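Folding and hanging small cloths

Checked cloths are the easiest to fold square, as the printed lines serve as a guide. Lay the cloth on a hard, smooth surface. Bring edge to edge along a line of the check, flatten from the centre outwards and repeat. Stop at 8 layers; beyond that the fold springs open.

A thin plastic sheet gives a sharper crease than the hand. Hold one side of the folded cloth down and set the sheet on edge across the other. A brown and beige plaid on a marbled surface, pressed at the left with a blue-edged sheet standing at the right:
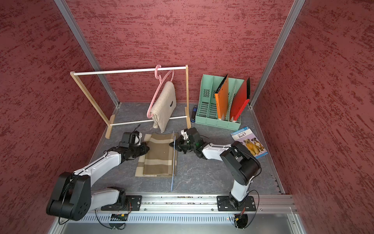

Hanging

Fold plain cloths once and drape them over the bar of the hanger – one cloth per hanger. Keep the two ends level. On a Tereck rail 46 cm long, leave a gap of two fingers between hangers.

Storage

Stack folded cloths with the closed edge facing out. Refold any that have been in the drawer since March.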